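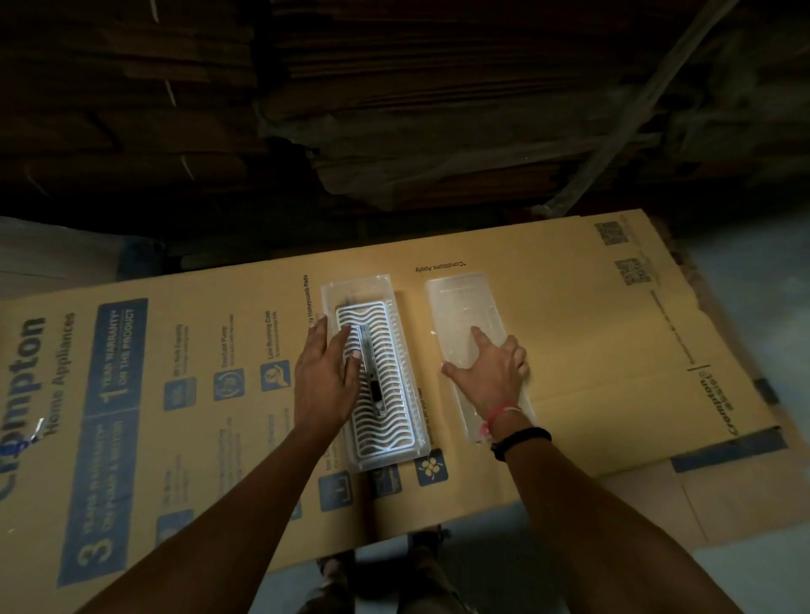

Ilari Mäkelä reckons any safety rule that runs over one line gets read once, at induction, and then never again. He said it over the phone while I was halfway down page four of my draft, so I wasn't very gracious about it, but I've been chewing on it all evening and I think I'm going to have to cut the thing to bits.

2019-05-27

Bank holiday, and I spent most of it on the rules for the new sorting cell at Trandbridge. The robot goes in at the end of the packing bay and takes the plastic trays and inserts once they've been pulled out of the cartons by hand. Koivisto have sent their manual (700 pages! I have read the bits with red triangles) and it tells you everything about the arm and next to nothing about the person stood beside it with a box to open.

And that's where I keep getting stuck, the hand work. You flatten the carton, it ends up on the floor because the floor is where there's room, you put the clear trays down on top, and the knife goes down wherever you happen to be looking. On top of a cooler grille, say, lengthwise along the grille, with one hand on that tray and the other hand on the empty one next to it. I've done exactly the same myself more times than I'd like to write down. Fine when you're the one picking it up again. Not so fine if the tray is off to the infeed and the knife goes with it.

So rule one is now: no blade on anything the robot will pick. I had a whole paragraph before, with "operatives" in it. Ilari would be pleased.

Rule 2 I'm less sure of. I want the opening-up done outside the marked area, always, even when the arm is stopped, and I know what the late shift will say - stopped is stopped. But stopped at the end of a cycle looks just like stopped and waiting for the next tray, and I couldn't tell you which was which from the doorway in April when we went over to see the one at Feseck. I stood there like a lemon till the light changed. So I'm keeping it in, and they can moan.

Then there's the flattened stuff. It piles up as high as you let it and nothing in the draft says where the stack goes or how near the fence it can get. The sheets bow and the edges go ragged, and a scanner doesn't care whether it's a leg or a bit of brown card that's slid into its field. It'll stop either way, and after the third stop of the morning someone will go hunting for the override key. I need a line painted on the floor. Must ask who's got the paint.

Bracelets and watch straps I've left with a question mark. Clusport ban anything on the wrist near their cell, full stop, but our arm never shares a space with hands if rule 2 holds, and I don't fancy telling people to take off a bit of thread for no reason. Will ring Ilari on Wednesday and see if he can say it in one line.

Page four is now half a page. Tea was beans again.

17 shares
2 comments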